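Sorting out the bottle cupboard at Lusholm

Those of you who have been to the refill table at Lusholm lately will know that the cupboard behind it had got into rather a state. We started the year with a modest shelf of empties, and by June there were bottles in carrier bags, bottles in the old biscuit tins, and a whole drift of them along the windowsill that slid off whenever the door banged. Every one had been kindly given, and we were (and are!) very grateful, but finding one that matched the lid in your hand could take up most of a morning.

So Imogen Rowbotham and I put the kettle on and had everything out on the floor. It took us 2 mornings in the end, with a good deal of chatting, and we found 510 bottles, a missing pair of scissors and somebody's library card, which is now behind the counter at Greenwood waiting to be claimed. Anything with a split neck or a worn thread went into the recycling. The rest were washed, left upside down on tea towels overnight and put away standing up in divided trays, the sort with thin walls between the pockets, so that each bottle has a place of its own and can't go toppling into its neighbours.

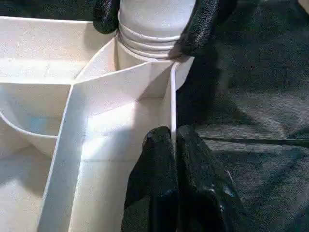
Denise Treloar wrote in to ask whether the lids might be kept with the bottles from now on, as she has twice gone home with a lovely clean bottle and nothing that would screw on to it. We have taken this to heart, Denise. Lids now live in jam jars on the shelf just above, sorted by size, and if you try one on before you leave and it wobbles, do please have another rummage.

We still have room for more, particularly plain bottles with a screw neck that hold 300 ml or so, which go out faster than anything else. Please rinse them, peel off the label if it will come, and leave them in the crate by the side door at any time before four o'clock. Large drinks bottles are better taken to Kondelwood, where they have the space for them.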